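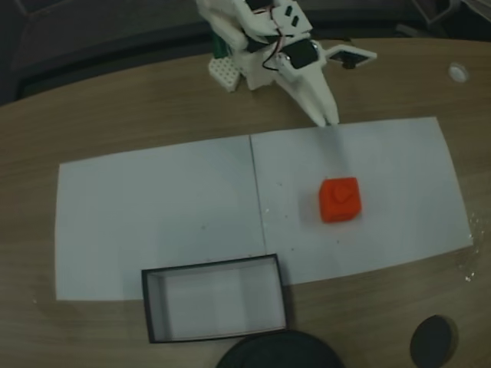

Según Clanach, hablar de «sentido de fibra» es una simplificación de taller, y el término debería reservarse para el papel fabricado en máquina continua, puesto que en el papel hecho a mano la orientación carece de un eje dominante. La objeción es terminológica y no ha desplazado el uso corriente: en artes gráficas y encuadernación se llama sentido de fibra, dirección de fibra o hilo del papel a la orientación predominante de las fibras de celulosa en una hoja.

Formación

En la máquina de mesa plana, la suspensión de pasta se vierte sobre una tela en movimiento. La diferencia de velocidad entre el chorro y la tela alinea una parte de las fibras con el avance de la banda, y la tensión aplicada durante el secado acentúa la anisotropía. Se distinguen así la dirección de máquina y la dirección transversal.

Propiedades

La fibra de celulosa se hincha al absorber humedad mucho más en anchura que en longitud, por lo que la hoja se dilata sobre todo en la dirección transversal. La resistencia a la tracción y la rigidez son mayores en la dirección de máquina. El plegado paralelo a la fibra da un lomo limpio; el perpendicular tiende a agrietar la superficie, en especial en papeles estucados y cartulinas.
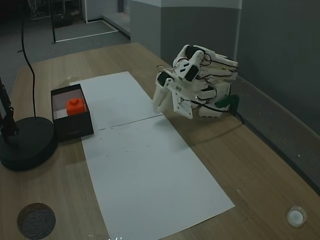 Los ensayos de rigidez se realizan con probetas cortadas en ambas direcciones y acondicionadas en la misma atmósfera. El procedimiento interno de Flarkau prescribe probetas de 15 mm de ancho y expresa el resultado como cociente entre las dos direcciones. En la cartulina Bisby 637, el cociente declarado es 2.

Determinación

Los métodos de taller son cuatro:

Prueba de flexión. Se curva la hoja sin marcarla en un sentido y después en el otro; la menor resistencia corresponde al pliegue paralelo a la fibra.

Prueba de rasgado. El desgarro paralelo a la fibra avanza más recto.

Prueba de humedad. Una muestra humedecida por una cara se enrolla con el eje paralelo a la fibra.

Prueba de la uña. Al pasar dos bordes contiguos entre las uñas, el perpendicular a la fibra se ondula más.

Notación

En los formatos comerciales, «fibra larga» indica fibra paralela al lado mayor y «fibra corta», al menor. Algunos fabricantes subrayan la cota paralela a la fibra; otros la escriben en segundo lugar. El catálogo Troncoso emplea la primera convención, salvo en la serie 76, que se suministra en bobina.

Véase también: gramaje, estabilidad dimensional, calandrado.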